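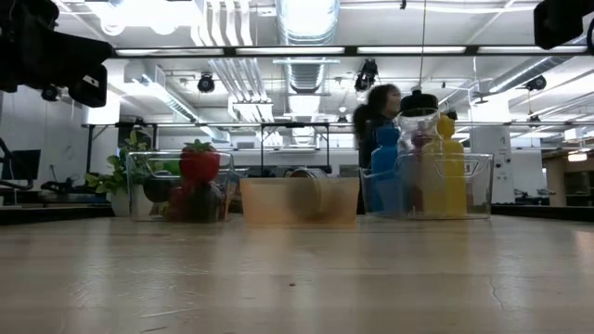
Search this blog Search Archive

Sorting into bins, part two: what we changed in the collection

Posted 23rd January by Yanti Khoo

The first round of bin demonstrations gave us 590 episodes, and the policy trained on them was poor in a specific way. It would pick up the right object, travel to the right bin, and then let go too early. Bottles landed on the rim. Small toys mostly went in, which made the success rate look better than it deserved.

I spent a few evenings going through the failures and then went back to the recordings. The early release was in the data. Our operators, me included, had learned that a toy strawberry dropped from a hand's width up ends in the same place as one set down gently, so we dropped it. Do that for a few hundred episodes and the model learns that release height is a free variable. With a squeeze bottle it is not free.

So this post covers the second round: what we fixed, what we left to vary, and a few notes on bookkeeping.

The task

Three bins in a row on the table, the middle one orange and lower than the other two. The groups are fruit and vegetables on the left, cans and jars in the middle, bottles on the right. An episode begins with one object on the table and the arms at home, and ends with the object in its bin and the arms at home again. There is also a reverse version, where the object starts in the bin and has to come out to a marked spot on the table. The reverse version is harder and I will get to it.

The clear bins were a deliberate choice. Fermín Riquelme argued for opaque ones on the grounds that they segment more cleanly, and he is right about that. But our depth readings on clear plastic are bad, and I would like the policy to meet bad readings in training. The orange bin sits somewhere in between. You can see a can through the wall but the outline is soft.

Protocol changes

Release height now has a rule. The bottom of the object must be below the rim before the gripper opens. For bottles, the base must be touching the floor of the bin. Episodes that break the rule are marked at recording time with a foot pedal and kept in a separate folder. I do not delete them. They are useful later as negatives, and the pedal costs nothing.

Pace was the second change. In the first round the average operator got faster over a session, and the last hour looked like a different dataset from the first. We now stop after 200 episodes per operator per day, with a break in the middle. Fermín's timing plots are much flatter since.

Third, the bins are no longer empty at the start of most episodes. In round one we cleared them every time, so the policy had hardly seen a bin with things in it. Put three bottles in and it would try to place a fourth straight through them. We now let the contents build up and clear on a schedule: 6 placements, then reset. The position of each object inside the bin is whatever it happens to be.

Fourth, the background. I was tempted to hang a curtain behind the table. I decided against it. People walk past, monitors go on and off, plants get moved, and the lights overhead put glare on the clear plastic that changes with the angle. All of that will be there when the thing runs, so it should be there when we record. The only rule is that no one reaches into the workspace during an episode.

Reverse episodes

Taking an object out of a bin fails for different reasons than putting one in. The walls restrict the approach angle, the neighbors get knocked over, and the wrist camera loses sight of the target at the moment it matters. Operators needed three or four attempts per grasp at first. The question was whether to keep the failed attempts inside the episode.

We kept them when the recovery was clean – meaning the operator backed out above the rim and came down again – and dropped them when the operator poked around inside. Poking around works for a person with patience and teaches the model to stir. An early checkpoint did exactly that, for a full minute, until I hit the stop.

Tall bottles are still the worst case. If one is standing next to two others, the fingers have very little room. I have started recording these as their own subset so I can weight them up without touching the rest.

Labels and storage

Each episode gets a one-line instruction typed before recording. In round one we used a single template for everything, and the model ignored the text completely. There are now 8 phrasings per task, picked at random and shown to the operator. The operator also gets a free text box for notes. Most of the notes say "ok". A few are worth a great deal, such as the one that told us the left arm was drifting after a long idle.

Recording goes through Pleseo, our logging script, which writes the joint states and camera streams with a shared clock. Kimarine is the checker that runs afterward and rejects anything with dropped frames or a gap in the joint data. It used to run overnight. It now runs after each episode, so a loose cable costs us one recording and not an afternoon.

One bug to report. Pleseo was saving the commanded gripper position in the field meant for the measured one. The two agree until the fingers close on something, and then they do not. All of round one has this problem. I recovered the measured values from the raw motor logs for most episodes and threw out the rest.

Next

Training on the mixed set is running now. I plan to compare three versions: round two alone, both rounds together, and both rounds with the early releases filtered out by height. My guess is the third, but I guessed wrong in May.

After that, new objects. Everything we have is rigid or nearly so, and I want bags and cloth in there before the table gets taken over for the Latuheru work.

Filed under: data collection, bins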